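February, and I have finally got round to the butter question. Several of you asked after the last post why I keep going on about it, so I'll set out how we do it at home and what I've changed.

I grew up in a house where butter lived in a dish by the kettle and went soft in summer and hard as a brick in winter. When I moved into the flat on Minhas Road I carried on the same way for years. Then I started baking at weekends and got through far more of it, and the dish stopped making sense. Half the time I was scraping out crumbs.

So now it stays in its wrapper until it's needed, and it comes to the table in the wrapper too. My mother would not approve. I don't mind it, especially when the packet is a cheerful one. 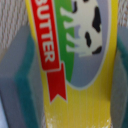
*Yellow wrapper, red ribbon, spotted cow.*

I like a packet that says what it is. The word BUTTER in big white capitals is all I need when I'm looking in the fridge at six in the morning. For a while I bought a fancier one in plain white paper and kept picking up the lard by mistake, which made for a bad slice of toast and a good pie crust.

The other thing I've changed is the table itself. I used to put a cloth on it for every meal and wash the cloth far too often. My friend Sidra Mengal gave me a set of 4 woven placemats when she moved to Prondemau, and I haven't had the cloth out since. They shake clean over the sink. Grease is the one thing they don't like, so if butter gets on them I dab it with washing-up liquid straight away and leave it ten minutes before rinsing. Hot water first seems to make it worse – or it did with mine.

I lay the table early now, before I start cooking. Fork on the left, butter at the top of the mat, bread wherever it fits. The wooden-handled forks came from a market stall and they don't go in the dishwasher. I did put one in, once, and the handle went pale and rough. A rub with oil brought most of it back, but I wash the lot by hand now and dry them standing up in a jug.

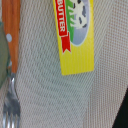 **How long before a meal should butter come out of the fridge?**

Half an hour is enough for spreading in a normal kitchen. In winter I give it nearer an hour, and for creaming with sugar I cut it into cubes so it softens evenly.

I baked 400 g of shortbread dough on one tray last month and it spread into a single sheet, because I'd left the butter out all afternoon and it had gone oily. It still got eaten. Next time I'll chill the dough before it goes in, and I want to try it with rice flour as well. If anyone has a recipe that doesn't crumble when you cut it, please put it in the comments.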